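Jornada de puertas abiertas en Sturach: una mañana entre camisetas

Os debía esta crónica desde hace tiempo y la voy a escribir de un tirón, que si no se me queda en el cuaderno como tantas otras.
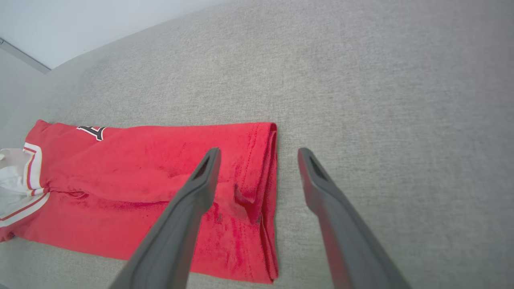

Llegué tarde, cómo no. El polígono de Sturach está pasado el río y el autobús te deja en una rotonda sin acera, así que hice el último tramo por la hierba con los zapatos buenos (error mío, ya lo sé). En la puerta me dieron una pegatina con el nombre mal escrito y un café de termo bastante decente, y me metieron en el segundo grupo, porque el primero ya iba por la sala de costura.

Para quien no lo conozca: Sturach es un taller y almacén de ropa deportiva de segunda mano. Recogen equipaciones de clubes, colegios y gente que vacía armarios, las revisan, las arreglan si merece la pena y las doblan para vender o para prestar. Abren al público una vez al año, en agosto, y yo llevaba tres veranos queriendo ir y perdiéndomelo por vacaciones. ¡Por fin!

Nos guió Kvido Doležal, que lleva el taller desde que estaba en un garaje y habla de los puños de canalé con un cariño que se contagia. Empezó por la recepción, donde se abren las bolsas. Olía a suavizante y a cartón, y un poquito a vestuario, para qué os voy a engañar. Allí cada prenda recibe una etiqueta de papel con un número; la última de esa mañana era la 444, y Kvido la levantó como si hubiera cantado bingo. De ahí van a la lavadora o, si son delicadas, a un barreño, a mano.

La parte que más me gustó fue la de doblado. Yo pensaba que sabía doblar una camiseta. Pues no. Usan superficies tapizadas en gris claro, y la explicación me pareció muy lógica: sobre una mesa lisa la tela resbala y acabas persiguiéndola, mientras que encima del tapizado se queda donde la pones. Además, con el gris se ve enseguida cualquier hilo suelto. Había una camiseta roja, de un escarlata muy vivo, con ese tacto visual de tela ya un poco gastada y peludita que a mí me encanta, doblada con el canto bien recto. Las de ribete a rayas blancas y rojas, como aquella, me recuerdan a las de béisbol que llevaba mi primo mayor, y que yo heredaba siempre cuando ya me quedaban pequeñas. De las letras negras con borde blanco solo asomaba un trocito, así que me quedé con las ganas de saber el equipo. Pregunté y Kvido me contestó que en doblado no se habla de fútbol, ni de béisbol, ni de nada, porque se pierde el hilo.

El método de la casa lo llaman Clotent, y hasta le han hecho un cartelito. Os lo cuento como lo apunté, que igual me dejo algo. La camiseta va boca abajo y se alisa con la palma desde el centro hacia fuera. Luego se mete un lateral, con la manga vuelta sobre sí misma, y después el otro. Se sube el bajo hasta media espalda y se dobla otra vez. Lo importante es el canto, porque en la estantería es lo único que se ve, y si se escapa una solapita por el medio hay que decidir si la metes con un dedo o si deshaces y empiezas. Kvido es de los que deshacen. Yo soy de las del dedo, y me pilló.

Nos dejaron probar -- dos camisetas por persona, una lisa y otra con botones. La lisa me quedó presentable. La de los botones parecía un bocadillo mal envuelto, y una señora de mi grupo, que había trabajado en una mercería, me la arregló en cuatro movimientos sin dejar de hablarme de su nieto. Qué envidia de manos.

Otra cosa que aprendí: las pelusas. Las prendas rojas algo felpadas las cogen todas, y según ellos el rodillo adhesivo va bien pero deja un punto pegajoso que con el tiempo atrae más polvo. Prefieren un cepillo de cerdas cortas, siempre en la misma dirección. En la tiendecita venden uno de marca Plusell y, claro, me lo llevé. En casa lo he probado con el abrigo y va de maravilla; con el sofá, regular.

La sala de costura es más pequeña de lo que esperaba y hacía un calor tremendo, pero es donde están las joyas. Tienen una caja entera de ribetes rescatados de prendas sin arreglo posible, enrollados por colores, y otra de letras sueltas. Kvido nos contó que lo peor de reparar es encontrar el mismo rojo, porque no hay dos rojos iguales, y que cuando no lo encuentran prefieren un remiendo de otro color que se vea bien. Me pareció una buena idea y también una excusa estupenda para mis calcetines.

Al fondo está el rincón Murín, que es el servicio de préstamo: los clubes pequeños piden equipaciones para un torneo y las devuelven después. El día de la visita había un pedido de 20 camisetas preparado en la estantería, todas con el canto hacia fuera, y daba una paz mirarlo que yo me habría quedado allí con el café. Un niño sacó una del centro para ver el dorsal y se vino abajo media fila. Silencio total. Kvido se rió y le enseñó a volver a doblarla, y al chaval le salió mejor que a mí.

Cosas prácticas, por si os animáis el verano que viene. La entrada es gratuita pero hay que apuntarse, y los grupos se llenan. Si lleváis ropa para donar, mejor lavada y en bolsa abierta. No hay aseo en la zona del taller, hay que salir al edificio de al lado. Y los que vayáis en autobús, calzado plano, por favor.

Me volví con el cepillo, un ribete verde que todavía no sé dónde coser y muchas ganas de vaciar el cajón de las camisetas. Ya he hecho la mitad. La otra mitad está encima de la cama desde ayer, así que os dejo, que esta noche tengo que dormir en algún sitio.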